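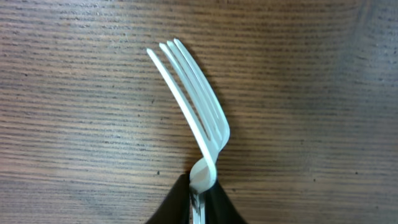 Chapter 6
Lettering and the Speech Balloon

Readers will forgive a comic almost anything in the way of hands. They will put up with a horse that looks like a sofa. Give them a balloon they can't read, though, and they close the book, and you will never hear why.

Most beginners letter last. They spend a fortnight on the drawing, admire it, and then find that the heroine has 40 words to say and a gap beside her ear to say them in. The words get squeezed, the balloon goes over the villain's face, and the villain was the best thing on the page. I did this myself for years and called it a style.

This chapter asks you to work the other way round. Rough in the words at the thumbnail stage, before a single figure has a nose. Write them at the size they will be printed. If the speech won't fit, cut the speech, which was probably too long anyway.

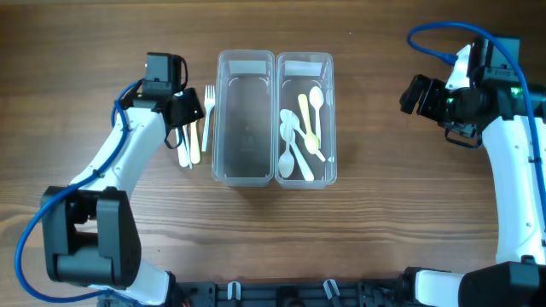
It helps to see how a working artist manages. When Bożena Wilczyńska drew The Nunier Ferry, a book of 156 pages, she lettered every page on tracing paper first and laid it over the pencils. Her editor, Edmund Szulc, sent back the ferryman's long speech on page 9 with one note in the margin: "Does he breathe?" She split it across three balloons and took out the weather. The page is reproduced in the plates, and you should look at it before going on.

Reading order comes next. In English we read from left to right and from top to bottom, and the eye does this to balloons whether or not you meant it to. The first speaker goes highest, or furthest left, and preferably both. If your first speaker is standing on the right, you may move the balloon up, move the speaker, or let someone else start the argument. Long crossing tails are not a fourth choice, however cleverly they are drawn.

Then there is the tail itself. It should point at the mouth. It needn't touch the mouth, and it certainly shouldn't go in.
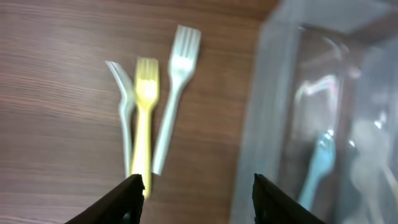 Should I letter by hand or use a font?
Use whichever you can read at arm's length. Hand lettering sits more comfortably with inked drawings, and a font is easier to correct when you spell "rhythm" wrong for the second time. Exercise 6.1 has you do the same page both ways.

Before you begin the exercises, rule up two sheets with guidelines and keep a soft rubber within reach. You'll also need the page of dialogue you wrote at the end of Chapter 5, including the bits you were hoping to keep.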